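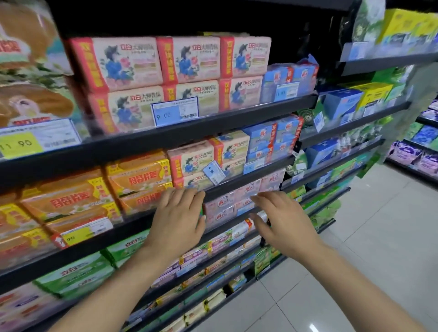
Mobile Devices and the Market
Week 4: Where phone rumors come from
Notes by Caroline Ndung'u

Last week we followed a handset from drawing board to store. This week we follow the gossip, which usually gets there first.

Our case is the Numanel Zonik. Before its launch in June, three items were going around: a case maker's drawing, a benchmark listing, and a retail box photographed at a flattering angle. The drawing had the camera in the right place. The benchmark listed 640 GB of storage, a figure that should have made somebody pause over lunch.

Terms you need

Render: a computer picture of a phone, often built from measurements sent to case makers. Good on holes and buttons, hopeless on color.
Certification filing: paperwork a maker must submit before selling a radio device. Dull, therefore useful.
Controlled leak: a leak with a marketing budget.

Grading a rumor

Ask who saw the device and who is repeating whom. Nassoro Barasa traced 403 posts on the Zonik's battery and found they led back to 2 sources, one of which was quoting the other. Please don't cite the remaining 401 in your essay.

Screen size and ports tend to leak early. Prices leak late and are wrong in the direction the writer prefers.

Reading: Barasa on the Indine tablet, chapter 4. Skip the appendix unless you enjoy model numbers.

For seminar: bring one current phone rumor and its earliest source. "The internet" will be returned unmarked.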